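Search posts
Search this account

Bastamgate Housing Association
7/11/22

1/ From January, the shared laundry rooms at Duman Court and Edetis House will move to a booking system. This thread sets out what will change for residents and what will stay the same. Please read to the end before contacting the office.

2/ The present arrangement of first come, first served has been in place since the buildings opened. In our summer survey, 219 households told us they would prefer to book a time. We received 258 replies in all and are grateful to everyone who took part.

3/ Each household may hold up to 2 bookings a week. A booking covers one washing machine and one dryer. Residents who need more than this for medical or caring reasons should write to us, and extra bookings will be added to their account.

4/ Bookings may be made by telephone, at the office counter or on the paper sheet in each entrance hall. You will not need a smartphone. The sheet for the following week will go up every Friday morning.

5/ If you have not arrived 15 minutes after your booking begins, the machine may be used by another resident. Please cancel if your plans change. There is no charge for cancelling, and a cancelled booking does not count towards your weekly limit. 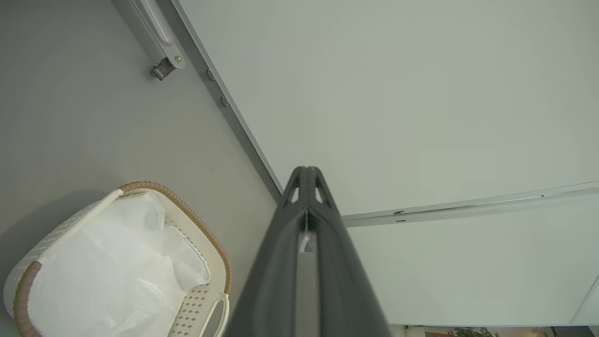
6/ Laundry left in a machine after a booking has ended may be taken out by the next user and placed on the folding table. We ask that this is done with care. Staff will not remove or store items, and the Association cannot accept responsibility for anything lost.

7/ The price of a wash will stay the same until the end of the financial year. Prepaid cards will continue to work in both buildings. Cards with a blue stripe were withdrawn last year, but any balance left on one can still be moved at the counter.

8/ Opening hours will be 7am to 9pm every day. Several residents asked for later hours. We considered this, but the rooms at Edetis House are directly beneath bedrooms and the noise readings taken after 9pm were too high. Duman Court will keep the same hours for now.

9/ Cokel, our maintenance contractor, will service all machines before the new system begins. Each room will close for one day while this is done. The dates will be shown on the door and will be posted on this account.

10/ Drying racks may not be left in corridors or on stairs at any time. This is a fire safety rule and is part of your tenancy agreement. Racks found in these areas will be tagged and then removed after 24 hours.

11/ A printed guide is available from the office in large print and in five other languages. We have ordered 200 copies to begin with. Please take one per household.

12/ Questions about the new arrangements should be sent to Pramila Rathore, Resident Services Manager, by letter or through the contact form. Replies are normally sent within ten working days. We are not able to deal with individual accounts in replies to this thread.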